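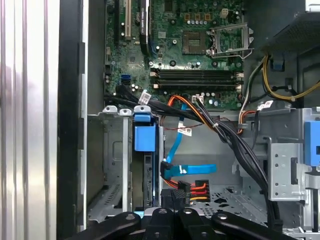
Figure 1. Open tower from above: processor socket and memory slots empty, cable bundle running across the lower edge of the board.

Skerkgate Desktop Refurbishment
Progress report to the Kälin Fund
Prepared by Ottilie Schwaiger, workshop lead
26 Mar 2023

1. Status

The strip-down stage is on schedule. Rebuilding is behind, for the reasons given in section 4. Spending is inside the approved budget and no change to the total is requested.

The grant covers the refurbishment of donated desktop computers for households on the Skerkgate waiting list. All machines accepted since the last report have been logged, opened and inspected. Machines that failed the first inspection were set aside for parts and are listed separately in the inventory Myrtle Sorensen sends with the financial return.

2. Strip-down and inspection

Each tower is now opened and inspected before any power is applied. In the previous period we powered units first and opened them second, and two boards with damaged capacitors went through a full boot test before the damage was noticed. The order has been reversed and the bench sheet rewritten to match.

The inspection has a fixed sequence. The processor and memory are removed, bagged and labeled with the case number. The socket is checked under a lamp for bent contacts and old thermal paste. Memory slots are checked for dust and for latches that no longer close. Expansion slots are checked last. Many of the donated boards are of an age that carries both PCI and PCIe slots, and the older cards found in the PCI slots are removed and not refitted unless the recipient has a stated use for them.

A socket must not be left open longer than the inspection takes. Once the check is done, the retention bracket is closed and a plastic cover is fitted if we have one in the right size. Covers are short. Balthasar Nägeli has been saving those that come with replacement boards, and this has been enough so far for the common socket type.

Boards stay in the case during inspection unless there is a fault on the underside or a standoff is missing. Removing every board added time and turned up very little.

3. Cabling

Cabling remains the slowest part of the work. The power supplies in the donated towers have fixed leads, and in the smaller cases the unused leads have usually been tied into one bundle and pushed wherever there was room. A bundle lying over the lower edge of the board makes it hard to reach the drive connectors and, in some cases, holds warm air near the memory.

The revised practice is as follows.

Cut all existing ties before inspection and discard them.
Separate the leads that will be used from those that will not.
Tie unused leads in the drive bay, clear of the board.
Route the main board lead along the side of the case where the case allows it.
Leave enough slack at each drive connector to unplug it by hand.

Beverley Haslam tested this on 16 towers of mixed make. Time spent on cabling went up at first and then came down to roughly the old figure once the bench staff had done a few. Drive swaps on the finished machines are quicker, though we have no measured figure for that yet – the bench sheet did not have a column for it until this month.

4. Delays

Memory is the main constraint. A large share of the donated towers reach us with no memory fitted or with modules too small to be of use. The agreed minimum is 8 GB per machine. The order placed with Lumomier was delivered in part, and the remainder is promised for April. Towers that have passed inspection are being stored closed, with side panels on, until modules are available.

The second delay concerned drives. A batch of used drives from Sakard was rejected after error checks and has been returned for credit. New drives were bought in their place, at a higher unit price.

5. Spending

Parts spending in the period was $3375, made up mostly of memory and drives. A further $2000 is committed to the outstanding Lumomier order and will fall in the next period. The Sakard credit has been agreed in writing but not yet received, and is not counted in either figure. Tools and consumables were paid for from our own funds.

6. Next period

Rebuilding will restart as soon as the memory arrives, beginning with the towers that have been in storage longest. Hermine Brunner will run the software installation and the final burn-in test, and will keep a record of any machine that comes back to the bench from that stage, with the fault and the time taken to clear it.

We would like the Fund's view on one point. Several inspected boards are sound but limited by their age in the amount of memory they accept. They meet the agreed minimum but leave little room for later upgrades. We propose to complete them and offer them to households that have asked for basic use only. A reply before rebuilding restarts would let us set the order of work.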